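Notebook, December, bench 3

7:40. Heating on late again, shop cold, so no lacquer before ten. Started on the returns from Benik instead. Binocular cases mostly, and two of the little brass spyglasses with the sticky draw tube. Same fault as last batch: second draw binds a finger width short of full out. Pulled one down. Felt ring is too thick on that side and somebody glued it with the brown stuff, which creeps. Scraped, cleaned with spirit, new ring cut from the thin green felt. Slides fine now. Do the other one the same way.

Note for whoever cuts felt: thin green, NOT the gray. Gray looks right, isn't.
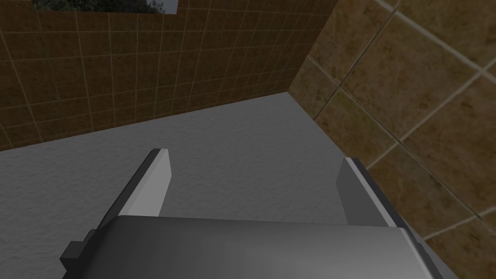 Compasses next. Fahmy order is 164 pcs, boxed, lid engraved. Engraving file came back with the rose turned one point off north. Would have gone out like that. Sent it back to Vorside with a sketch, asked for a new proof by tomorrow noon. Meanwhile lids can be polished but not lacquered, because once lacquered we cannot engrave without the edge flaking. Learned that on the sundials.

Checked needle balance on a handful from the tray. Most settle quick. One dips south end, needs a touch of wire on the north. One just sticks, pivot is blunt, reground it and it came free. Put both back with a yellow tag so I can look again after they've sat overnight.
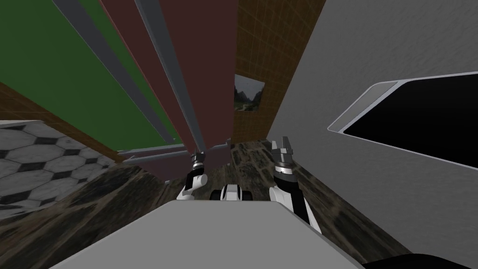

Antique finish trials. Strip A, liver of sulfur weak, warm: even, a bit pink. Strip B same but stronger, went black in the corners and patchy on the flat, no good. Strip C, weak, two dips with a rub between using the fine pad, best of the lot, looks like the old Naltasgate sextant frame. Go with C. Rinse well inbetween or it spots under the wax. Write the time down next time, I didn't.

Ayman Lahlou came by before lunch, wants the ship's bell brackets to match the bells. They can't, different casting alloy, bracket takes the color darker. Showed him C on a bracket offcut. He'll take it if the screws match the bracket. Screws are plated. Ask Benik for plain brass, slotted, countersunk, same length.
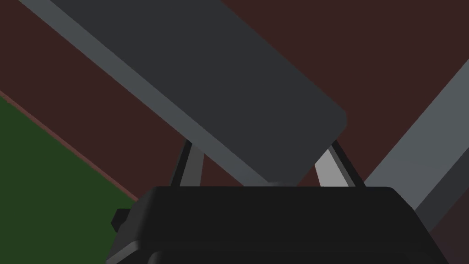
Leather. The strap hide is stiffer than the sample, cracks at the fold when you turn it dry. Damp it first, leave under the board, then fold. Stitching ok after that. Thread on the Naltasgate cases should be the waxed tan, we are nearly out, 3 spools left. Reorder. Part no. is 3453 on the old slip, the supplier writes it 3,453 for some reason so search both ways.

Lacquer finally, 2:15. First rack, seven bells, two light coats. One run on the lip of the biggest, wiped back and recoated. Keep the door shut pls, dust.

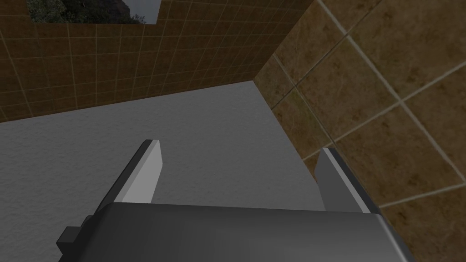

Two-finger gripper, fingers apart, sim view.

Left for tomorrow:
second spyglass felt
proof from Vorside, check north before anything else
recheck yellow tag needles
screws
thread
hinge pins on the sextant boxes, still loose, try the next size up before peening, last time I peened one and split the wood

Swept up. Dip tank covered, lids on, spirit back in the cabnet.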